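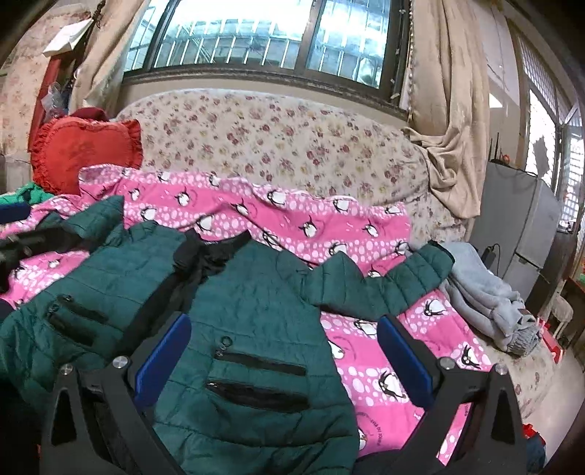
How long does a letter take to get from one end of Masilela Road to the other?

Eleven years, if you count from the postmark, though in fairness to the post office it only spent a few days of that with them.

The rest of the time it was in Augustina Quansah's piano, and I should explain how a letter gets into a piano, which is easier than you'd think if the piano is an upright and you keep your mail on the lid and you have, as Augustina had, a great many nephews who like to lift lids. Masilela Road was a long road in those days and it still is, four kilometres of gravel with the grain elevator at the top and the lake at the bottom, and Augustina lived at number 58, near the lake, and taught piano to anybody who could be made to sit still. Stellan Lundgren lived at number 410, up by the elevator, and tuned pianos, so you would suppose the two of them met often. They did, twice a year, and talked about humidity.

The piano was a Vesano, a brand I've never come across since, walnut, with one brass candle holder missing and a middle D that stuck whenever the lake was high. She had paid $2000 for it, all at once, out of a biscuit tin, and she was proud of that and told every pupil at the first lesson. I was one of the pupils. I got as far as the second book and no farther, but I turned pages nicely.

Now Stellan was a shy man, and I don't mean quiet, because he could go on about felt and wire until your tea was cold. He was shy about the one thing. So one January, when the road was drifted in and he'd been stuck in his kitchen for 10 days with nobody to talk to but the radio, he wrote it down, put a stamp on it, and gave it to the plough driver to take to town, so that it went thirty kilometres out and thirty kilometres back in order to travel four. Then he waited to hear. Spring came, and he drove down to tune the Vesano, and Augustina gave him ginger cake and talked about humidity, and he took that for his answer. He was very decent about it. From then on he sent his apprentice, Senyo Opoku, who was a lovely tuner but who never in his life took a bottom panel off unless you asked him to.

And she thought, well, he's stopped coming. She was proud too, remember, about more than the biscuit tin. She baked the ginger cake for Senyo, and it was never as good, and I know because I got the leftovers.

It went on like that until Senyo moved to the coast with his wife, and the middle D began to stick in dry weather as well as wet, and Augustina rang number 410 and said in her lesson voice that if Mr. Lundgren still owned a tuning lever she would be obliged. I was there that day with my own daughter, Precious, who was seven and was being made to sit still. He came in stamping his boots, a good deal greyer, and they both said something about the weather. Then he got down on the rug with his flashlight and took off the panel over the pedals, and out came a pencil, a hair ribbon, two peppermints, a school photograph of a nephew, and an envelope.

He knew it straight away, of course. You could see him think about his coat pocket. I believe he'd have done it, too, and tuned the piano and eaten his cake and driven home, only Precious was lying on the rug beside him by then, and she had just learned to read handwriting and was reading all of it aloud, everywhere, cereal lists and all.

"Miss A. Quansah," she read. "It's for you, Miss. It isn't even opened."

Augustina held out her hand. She looked at the postmark for a long while and then she looked at Stellan, who was studying a hammer rail as if he'd never met one.

"Is it still current?" she asked him.

"I'd have to look at it again," said Stellan, "but I think I'd only fix the spelling."

I took Precious out to see the lake, which she had seen every week of her life, and we threw stones in until our hands were numb. When we came back the kettle was on and the panel was still off, with all its dust and pedal rods showing, and the lesson was cancelled without any mention of a refund. The D sticks to this day. He says he's getting to it.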